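Edwards furniture reuse store to move to larger site in Brendow

The Edwards furniture reuse store will leave its Pandton premises in February and reopen in a former carpet showroom in Brendow, a move that will more than double its floor space.

The store sells donated household furniture at low prices and delivers within 12 miles. It handled 2,817 items last year, the most since it opened, and has had to turn down larger pieces for much of the winter. Sofas and wardrobes were the first to be refused.

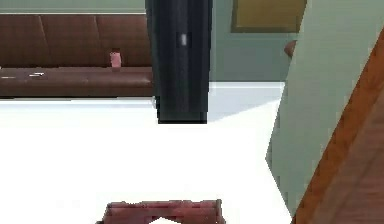 The lease on the Pandton building ends this spring, and the landlord plans to convert it to apartments. The new site has a loading bay, a repair room and parking for 14 cars. Customers at the old store have had to use the street or the lot behind the post office.

Sofas make up the largest share of sales, followed by dining tables and beds. The store accepts leather and fabric sofas in usable condition, but the manufacturer's fire safety label must still be attached. Mattresses are taken only if they are clean and less than five years old.

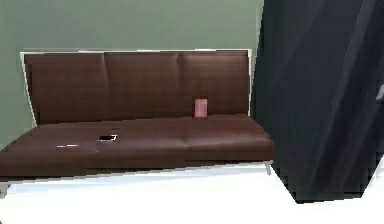
Pandton Desk

Cestis, the property company that owns the Brendow showroom, has agreed to a seven-year lease with the first three months free. The store expects to handle around 3,000 items in its first full year there.

All current staff will keep their jobs, and two part-time drivers will be hired. Pickups already booked will go ahead as planned — donors do not need to call again.

The Pandton store will stop taking donations two weeks before it closes. Opening hours in Brendow will be 9 a.m. to 5 p.m., with donations accepted at the rear entrance until 4 p.m.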